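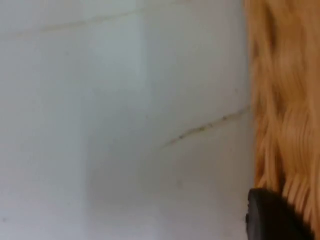

Our director left the company in March and the bank still has her as the only signer on our business account. We are a small corporation, Droris, with four shareholders, and the account is at Breltbridge. The shareholders chose me as the new president, and I wrote to the bank the next morning. The bank answered with a paper letter in a pale gray, very near to the gray of the surface in the photo, so that I took it first for advertising and left it with the other mail. When I opened it, I read that they need "a certified resolution of the board, with incumbency" before I can sign anything. I do not know what the second word means in this place. Meanwhile a supplier, Ķēniņš, is waiting for $820 from us. My questions are: must a lawyer write this resolution, and can the old director still sign a check for us until it is ready? She is friendly and she would do it.
droris_office

ledgerandtea
I went through the same with another bank, so please check the details with yours. A lawyer is usually not needed. A resolution is a written record that the board decided something. Yours should say that the board removes the former director from the account, that it gives you the power to sign, and the date of the decision. The corporate secretary signs below to certify that it is a true copy. If you have no secretary, look in your bylaws, because many small companies give this job to the same person who is president, and some banks do not like when one person certifies himself. In that case ask if a second director can sign also.

Incumbency is only a list of who holds which office now, with a sample of each signature. Often it is on the same page. Before you write your own text, ask the branch if they have their form. I wrote mine with great care for two evenings and then they gave me a form and wanted only that.

One more point. You write that the shareholders chose you. In most corporations the shareholders elect the board, and the board appoints the president. If your board did not hold a meeting or sign a written consent, do this first, or your resolution will say a thing which did not happen.

For the check, I would not ask her. She may still be on the bank's card, but she has no authority from the company if she resigned. Call the supplier and ask for two more weeks.

pinecone225
just let her sign it, bank doesn't look. we did this for a whole summer

ciller_user
I do not agree with the answer before mine. If there is later a dispute, it is you who must explain that check.

I want to add a practical thing. If your company uses Ciller for the bookkeeping, the old director is perhaps also the administrator there, and the bank change does not move this. You have to send them a separate request. With us it needed 19 days, and during this time I could see the invoices but not approve them. Ask her to transfer the role herself while she is still friendly, it takes her a few minutes.

Also please update the officer information with your state, if your state asks for it. Our bank compared the resolution with the state record, found the old name there and sent everything back.

droris_office
Thank you to all. The branch does have a form, it is two pages and the incumbency part is on the second. You were right about the board, we had no written consent, so the directors will sign one this week and I will bring both papers together. Ķēniņš agreed to wait until the end of the month. I did not know about the state record and I will look at it tonight.

Related
Can a corporation have one person in all offices?
Bank asks for bylaws but we never signed them
Who keeps the minute book when the secretary resigns?
Registered agent raised the fee to $225, can we change?
One shareholder owns 100 percent, do we still need meetings?
Adding a second signer at Breltbridge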